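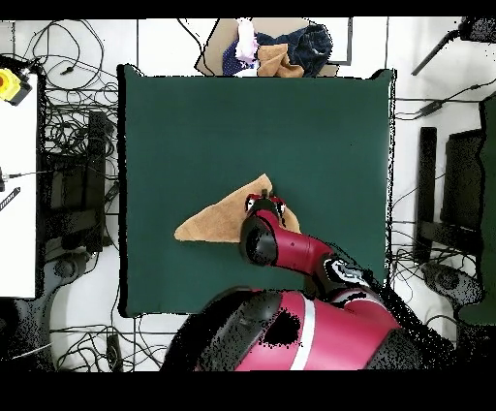

This page was last changed on Sunday, June 3, 2018, at 14:20.

Cloth folding is the act of laying one part of a piece of fabric over another so that it takes up less room, keeps its shape, or is ready for use. It is done in homes, hotels, hospitals, laundries and shops. Items that are often folded include towels, napkins, sheets, diapers, scarves, shirts and cleaning cloths. Most folding is done on a flat surface such as a table, a bed, a counter or a mat on the floor.

Terms

The line where the cloth bends is called the fold or the crease. A fold that has been pressed flat by hand or with an iron is usually called a crease, and one that has not been pressed is called a soft fold. The edge made by a fold is the folded edge. The sides where the layers come apart are the open edges. The finished side edge of woven cloth, made on the loom, is the selvage.

The side of a cloth meant to be seen is the right side, or face. The other is the wrong side, or back. Directions for folding often begin by saying which one goes down on the table.

Surface

A good folding surface is flat, clean and larger than the cloth. Smooth surfaces let cloth slide, which helps when large pieces have to be turned. Rubber or felt surfaces grip the cloth and hold the first layer in place while the second is laid down. A dark mat makes the edges of light cloth easy to see, and a light one does the same for dark cloth.

Mats are made in squares and rectangles. Some have lines printed on them to show where the edges should go. Plain mats are more common in homes.

Basic folds

Half fold. One edge is brought over to the opposite edge. A square becomes a rectangle with two layers. This is the first step in most towel folds.

Quarter fold. A half fold is followed by a second half fold at a right angle to the first. The result has four layers and is one quarter of the area of the open cloth. Handkerchiefs and table napkins are often stored this way.

Third fold. One side is brought in over the middle and the other side is laid on top. It hides both side edges when the cloth is folded again, and many stores use it for bath towels.

Triangle fold. One corner of a square cloth is brought to the corner across from it. The fold runs along the diagonal, which is the bias of a woven cloth. Fabric stretches more on the bias than along its threads, so a triangle fold can pull out of shape if the corners are tugged. One point may end up longer than the other, and the wide part may bunch. Lifting the cloth and laying it down again usually works better than pulling it straight.

Roll. The cloth is folded once or twice and then rolled from one end. Rolled towels are common in gyms and in travel bags.

Uses of the triangle fold

The triangle is used for bandannas, head scarves, neckerchiefs, arm slings and some cloth diapers. In a sling, the long folded edge runs along the hand side of the arm and the point lies at the elbow. For a neckerchief, the triangle is rolled from the long edge toward the point, leaving a small flap at the back.

At the table, the triangle is the start of many napkin shapes. Starched cotton and linen hold these shapes well. Thin polyester slips and may need a ring or a band.

Handling different fabrics

Cotton and linen take a crease easily. Terry cloth is thick and does not lie flat after more than three folds. Knit fabric, such as that used in T-shirts, curls at cut edges and stretches when held by one corner. Fleece springs back and is often rolled. Silk and satin slide on most tables and are easier to fold on a cloth or a felt mat.

Cloth that has been left in a heap is usually shaken out before folding. Small wrinkles can be smoothed by hand, working from the middle toward the edges. Damp cloth should be dried first, as mildew can grow between the layers in storage.

Sorting and holding trays

Before folding, pieces are often kept together in a basket, a bin, a shallow tray or the lid of a storage box. A shallow holder lets a person pick out one piece without digging. Mixed colors can be kept in the same holder while dry. Sorting by size is more useful than sorting by color when the folded pieces are to be stacked.

Folded cloths are stacked with the folded edges facing the same way. On an open shelf this is normally toward the front, so that a single piece can be taken without catching a loose layer from the next one.

Teaching

Folding is taught in home economics classes, in hotel training and in some preschools, where children begin with small square cloths. Lines are sometimes stitched across these cloths to mark the folds. The first cloth has a single line down the middle, and later ones have two crossed lines or a diagonal.

Rohani Majimbun's handbook Plain Folding, printed in Cukthorpe by Cunlow, lists 89 folds for household linen. It gives 20 of them for square cloths, and places the triangle after the half fold and the quarter fold. The first printing was 2,000 copies. The book has 152 pages and includes a chapter on repairing worn hems.

Related pages

Bandanna
Ironing
Laundry
Linen closet
Napkin folding
Selvage
Towel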